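Novutik Stacking Blocks - Frequently Asked Questions
Sets, trays and spare parts

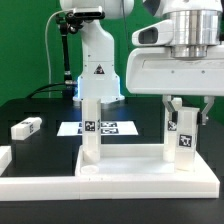 What comes in a standard set?
Each set has 4 white blocks, one white tray and a sheet of spare markers. The blocks are rectangular and will stand on end.

Are the markers already on the blocks?
Yes. One goes on the front face before packing. The spare sheet is for replacements.

How do I clean the tray?
Wipe it with a soft damp cloth and let it dry before you put the blocks back. Do not use the dishwasher.

A marker is peeling at the corner. Can I glue it?
Please don't - glue leaves a shine on the print. Peel the whole marker off and use one from the spare sheet.

Can I buy blocks one at a time?
Single blocks are sold through Varimitz. Trays are only sold with a set.

Do you offer a price for schools?
Orders of 70 sets or more get the school price. Write to Oksana Harasym in the orders office and include your delivery address.

Last updated Monday, November 6, 2023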